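How to Check a Suspicious Email Without Opening the Attachment

Every July my inbox fills up with fake invoices, and last year one of them very nearly got me. It claimed to come from Fundmont, it asked for $3000, and it had a zip file attached that I was itching to open. So I pulled a chair up to the table, took a breath and worked out a routine, which I've used ever since!
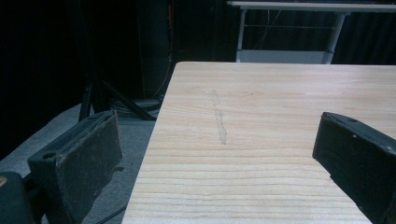
The table by the black curtain, pale wood grain and one gray streak.

Step 1. Look at the real sender

Click the name at the top of the message so the full address shows. Mine said "Fundmont Billing" but the part after the @ was a jumble of letters – no relation to the company at all.

Step 2. Save the message as a file

Use "Save as" or "Download message" in your mail program. Don't forward it to a friend to ask what they think (sorry, Oriana). The saved copy keeps the headers, and those are the lines you want.

Step 3. Read the Received lines

Open the saved file in a plain text editor and start from the bottom "Received" line. It's slow going the first time, so get comfortable and take it one line at a time. Bear in mind that the lowest lines can be forged – trust the ones your own mail provider added at the top.
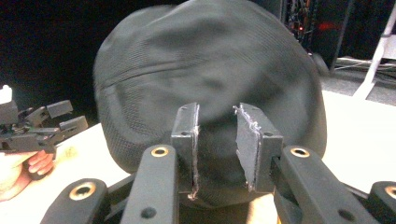 Step 4. Report it and delete it

Send the saved file to your provider's abuse address, then delete the message and empty the trash. If you did open the attachment, disconnect from the internet and run a full scan before you log in to anything.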